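Section 4: Getting the walking guide ready before you set off

I wrote this part after my third trip to Willville, when I'd finally stopped getting lost between the harbour and the upper town. If you've got the Endent audio guide on your phone (or one of the little handsets from the tourist office), do these steps the evening before. The signal on the coast path is dreadful and you really don't want to be fiddling with downloads on the ferry!

1. Open the guide and choose Places, then Willville. You'll be offered the short tour or the full one. Pick the full one even if you only mean to do half of it, as the short one leaves out the lighthouse.

2. Tap Save for Offline. The whole lot comes to 196 MB, so use the hotel wi-fi if you can. Mine stuck near the end the first time, and I just pressed Save again and it carried on from where it was.

3. Set your language and your walking speed. I'm a dawdler, so I leave it on Gentle. Brisk starts telling you about the fish market while you're still puffing up the chapel steps.

4. Go to Stops and check you've got all 34. If the list looks shorter than that, close the guide, open it again and have another look.

Note: stop 9 is the old customs house, and it plays by itself when you get to the gate. All the others need a tap.

Now for the ferry bit. The guide can hold your crossing details as well, and I love this, because the timetable on the quay is in tiny print and half hidden behind the ice cream kiosk.
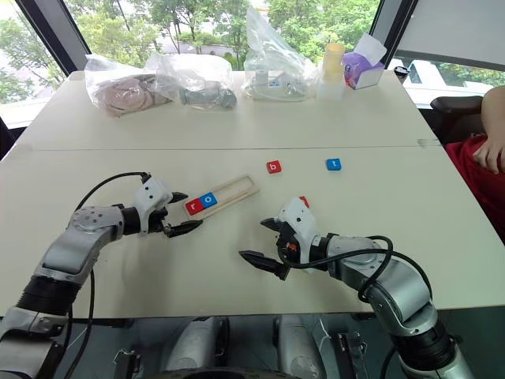
5. Choose My Day, then Add Crossing. Type in the booking code from your ticket, capitals and all. The Ornix boats go from the north pier and the Onuoha boats from the south one, and it's a good ten-minute walk between the two, so do look at which name is on your ticket.

6. Switch on the return reminder. It comes set to 15 minutes, but I change it to 38. That sounds fussy, I know, but it gives me time to finish my coffee, find my hat and still get a seat on the shady side.

Caution: the reminder goes by the clock on your phone. If you've turned off automatic time, put it right before you add the crossing.

7. Plug in your earphones and play the welcome track all the way through. If you can hear Myung-ja Geum reading the story of the harbour bell, you're all set. (She has a lovely voice. I've listened to that one at home while doing the ironing.)

If you're using a handset, steps 1 and 2 are already done for you. Start at step 3, and hold the side button until the light goes green. You can't change the reminder time on a handset, so keep an eye on your watch.

Caution: neither the handsets nor most phones enjoy sea water. The lower path gets splashed when the wind is up, so tuck yours into an inside pocket between the slipway and the boathouses.

Anything odd with a handset, ask for Citlali Zavala at the tourist office desk. She'll swap it for another one if you bring the deposit slip.

Section 5 covers the upper town and where to fill your water bottle.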